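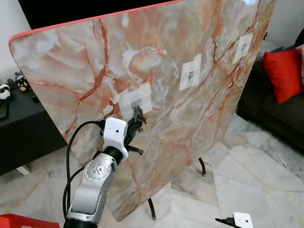 Two-arm platform in a living room, with paper patches fixed to the tabletop

Patch anchoring is a method in robot learning for recording manipulation examples inside ordinary homes. It was described by Zübeyde Kılıçarslan and Farhad Amini of the Urkance laboratory, and it is used mainly with two-arm platforms which carry a camera at head height. The name comes from printed paper markers that are put on a large surface, so that the position of this surface can be calculated again in every recording.

In the original study the authors collected 2,307 short recordings in 21 homes. Furniture was left where the residents keep it. A policy trained with anchored recordings completed 69 percent of the test tasks - the same policy without anchors was clearly weaker when the camera moved fast. Blurred views were kept in the training set, because Kılıçarslan considered them a normal part of work with a moving head.

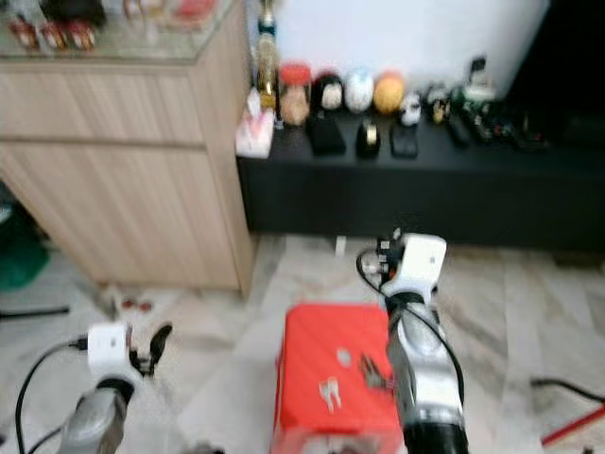
Object selection

The method does not prescribe a fixed list of objects. Small things of daily use are preferred, and they are placed on low supports within reach of both arms. A bunch of keys on a plastic stool is one such arrangement. 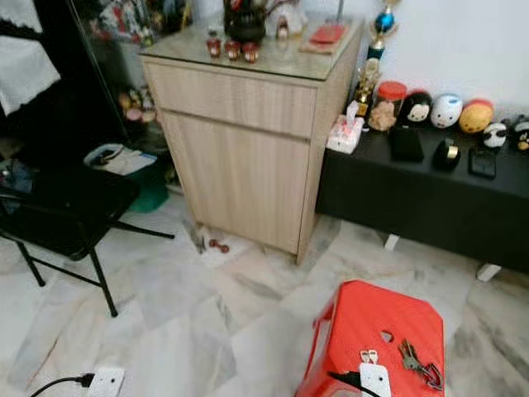 Larger furniture serves as a reference for the depth estimate, but glass surfaces are excluded from it, as reflections disturb the result. The later variant of Bülent Keskin, known as Lulwood, replaces the depth estimate with a second camera and needs only nine recordings for each task. Şengül Ersoy has criticized both variants for testing in the same rooms where the training was done.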